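Counter rules for the kitchen stations, updated for October

The Ornden kitchen stations have new ground rules, and they apply to anyone who runs an arm on a counter, whether for a full session or a quick test. The old sheet was written when we had one station and short sessions. We now log close to 3,000 runs a month, and most of the entries in the fault book come back to the same few habits.

Cables come first. The gripper cable has to have enough slack for the arm's full reach, and it should be clipped along its length. Move the arm by hand through the whole work area before you turn on power. If the cable catches on a board, a tray or an appliance at any point, reroute it and do the check again. Of the 74 stops written up over the summer, 31 named a snagged cable.

Appliances stay unplugged for the whole session, including toasters and coffee makers that are only there as background. Cords go behind the appliance or get taped flat. Towels come off toaster ovens if the oven is part of the task and has to be switched on, and in that case a second person stays at the station.

Objects go back to their start positions between runs. Each station has a layout card – please use it, even if you set the counter up yourself an hour ago. Props such as toy fruit stay on their plate or tray until the task calls for them. Real food boxes are fine as long as they are closed.

Speed limits are the same as before. Hands stay off the counter while the arm is live, and the stop button has to be within reach of whoever is running the task.

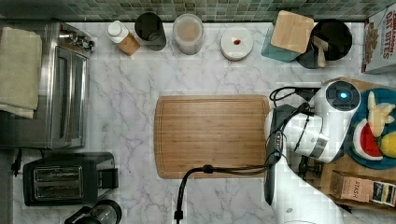 Joseph wrote in after the draft went around to say that the hand check takes too long when a station changes tasks several times in a morning, and asked if one check a day would do. The answer for now is no, but a task change that leaves the base and the cable where they were only needs the short version, with 2 sweeps across the counter.

The Ristus and Gondura stations move to the same rules on Wednesday. Printed sheets are in the tray by the sign-in book.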